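I gave up shopping hungry in April, and the snack budget has never looked better. My old habit was to stop at Hallolent on the way home, starving, and walk out with 19 dollars of trail mix and no dinner. Now I buy plain nuts in bulk and mix my own - cheaper, and I get to leave out the raisins!
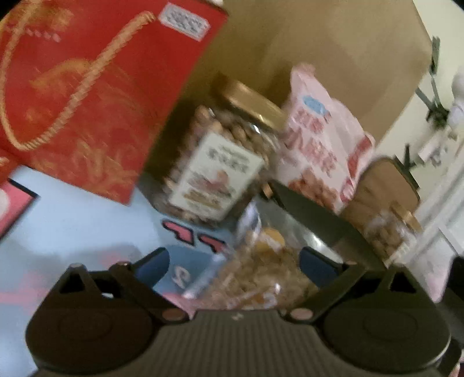 Nuts and snacks on a blue table covering.

My current mix is two parts almonds to one part peanuts, toasted with a little salt and smoked paprika. Let them cool all the way before you put them in a jar or they go soft (I learned this with a very large batch). They keep for 2 weeks in my kitchen, longer in the freezer, and a handful around four o'clock gets me to dinner without a fight.

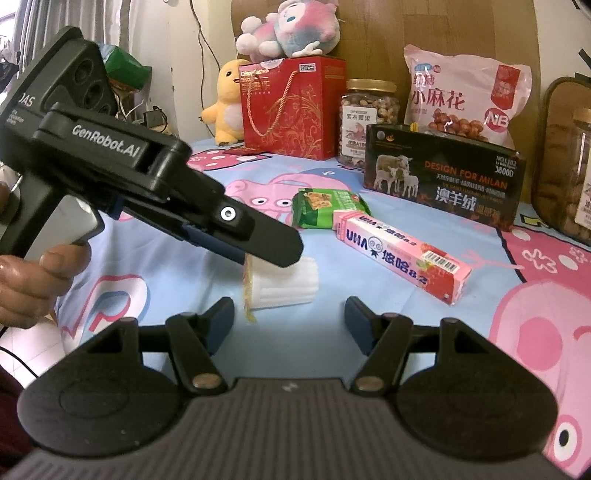

Noemi Guerra wrote in to say she skips the salt, adds a spoonful of maple syrup near the end, and stirs constantly so it doesn't burn. I'm trying that next - with the paprika, though. Send me your own mixes and I'll print a few next time.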